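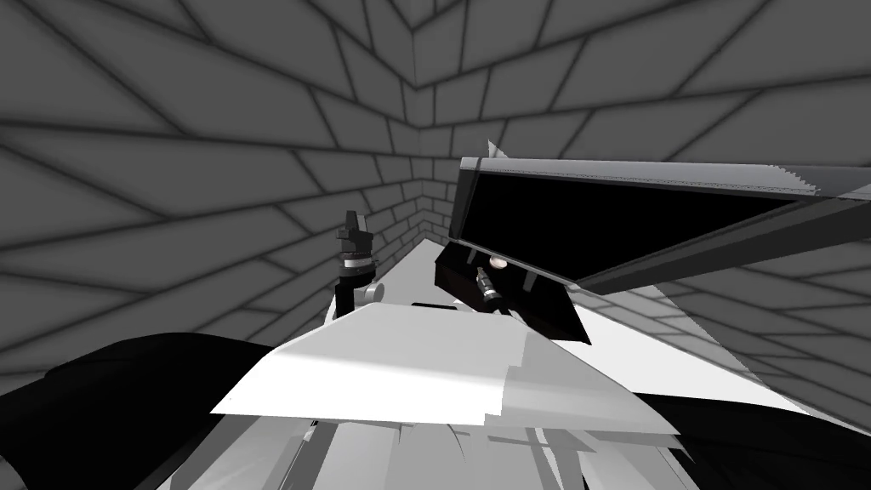 A morning at the Plendcombe paper mill

2021-06-27

I have lived 30 kilometres from Plendcombe for almost four years and I had never visited the mill. I knew only the smell, which comes over the road when the wind is from the west, a little like boiled cabbage. So when my colleague Socorro Sánchez told me they were having an open day, I put my name on the list the same evening.

The tour started at ten in the old rag store. We were a mixed group: families, two students of bookbinding, and several retired people who had worked in the mill when they were young. These last ones were the best part of the day for me. Our guide was very polite with them and let them correct her.

Pulp first

The mill does not make its own pulp from wood any more. It arrives in bales, and it is mixed with cotton for the better papers. We were allowed to put our hands in a bucket of the mixture. I expected something like porridge, but it is much thinner, almost only water, and you wonder how a sheet can ever come out of it.

Next to the buckets was a beater from my grandmother's time, which they still use for small orders. A beater is a long oval bath with a heavy roller in it. The roller opens the fibres so they can hold each other later. One of the retired men explained that he could tell by the sound when it was ready. The guide said they now use a meter, and he answered that the meter is also all right.

The machine hall

The big machine is called Carhuamaca, after the engineer who installed it, and everybody there speaks of it as a person. ("She does not like Mondays" was written on the tea cupboard.) It is 38 metres long and very loud. We received ear protectors, so the guide had to show us things with her hands, and I am afraid I missed some of the explanation. I understood that the wet part and the dry part are separate, and that the felt between them must be changed often and costs a lot of money.

At the far end the paper comes onto a roll. Most of it goes to a firm called Pramisus, which makes sketchbooks and envelopes. I was surprised to learn this, as I have had their envelopes in my drawer for years.

Making one sheet by hand

After the hall we could each make a sheet. You take the mould with both hands, put it into the vat almost upright, turn it flat and lift. Then there is a small shake, forward and to the side. My first sheet had a hole in the middle. My second one was thick on the left, but the lady at the vat said it was good enough for a letter to a friend.

Practical things

The ticket was free, but you must book, and they take only 200 visitors for the whole day. Parking is in the field behind the church. Wear closed shoes, otherwise you will not be allowed in the machine hall. The canteen has soup and cheese rolls, and it closes at two.

There is also a small shop with offcuts sold by weight. I bought a bag of 400 grams of cream paper. The next open day will be in March, and the list opens in the new year.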